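Unit 5: Woven Structures and Surface Luster

Read before the lab session. Bring the Enitlow sample card and a pick glass.

## 5.1 Terms

- **Warp**: yarns held lengthwise under tension on the loom.
- **Weft**: yarns inserted crosswise. One inserted weft yarn is one pick.
- **Float**: a length of yarn that passes over two or more crossing yarns without interlacing.
- **Sett**: warp yarns per inch in the finished cloth. Always state whether the value is loom sett or finished sett.

## 5.2 Plain weave and satin weave

Plain weave interlaces at every crossing. It has no floats, resists snagging, and scatters light in many directions. A five-end satin interlaces each warp yarn once in every 5 picks, which leaves warp floats over four. Interlacing points must not touch diagonally, or a twill line will show.

Luster depends on float length, yarn twist, and fiber cross section. Low-twist filament yarn reflects the most light. Raising the twist breaks up the highlight even when the weave is unchanged.

## 5.3 Worked calculation

The Guler test cloth has a finished sett of 146 ends per inch. For a strip 5 inches wide:

`146 × 5 = 730 ends`

Selvage ends are counted separately. Do not round before adding them.

## 5.4 Shaped and curved cloth

Flat samples are measured at a fixed angle to the lamp. On a curved surface the angle changes from point to point, so the highlight narrows to a band and the cloth beside it looks darker. Dye lots should therefore be compared flat. Bias-cut pieces stretch more than pieces cut on the grain, and their edges need sealing or a rolled finish.

Fabric petals show the effect at small scale: a sheen at the bend, a deeper red in the shaded part.

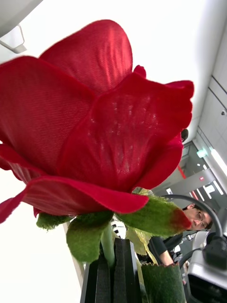
## 5.5 Lab exercise

1. Condition both Drorkix swatches overnight.
2. Count ends and picks over one inch at three places. Record all six values.
3. Draw one full repeat of each weave on point paper.
4. Calculate total ends for a 5-inch strip of each swatch.

Submit the point paper with the data sheet. Show units on every line.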